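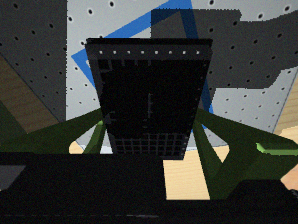 Gilles Guillot replied on 2019-08-23:

Good morning Efa, and thank you for sending everything over so promptly. I've had a proper read of the Solix log, and I don't think your fingers are to blame at all. The grip force climbs nicely, then drops to nothing for 10 steps and comes back with a jump, and that is when the tray gets flung. We had the very same trouble in May on the Araya cell (a miserable fortnight, that was!). Could you try friction on the finger pads at 2, leave the tray's mass alone, and run it again from step 600?

Efa Beddoe:

Bless you, Gilles. Done both, and the drop is still there, only shorter. It lets go later too, near the end of the lift. Tekle wonders whether the tray's collision mesh is too coarse at the rim. Shall I rebuild it?

Gilles Guillot:

Yes please, and do keep the old one safe. Give it up to 1,000 steps this time.

Status: open, waiting on Efa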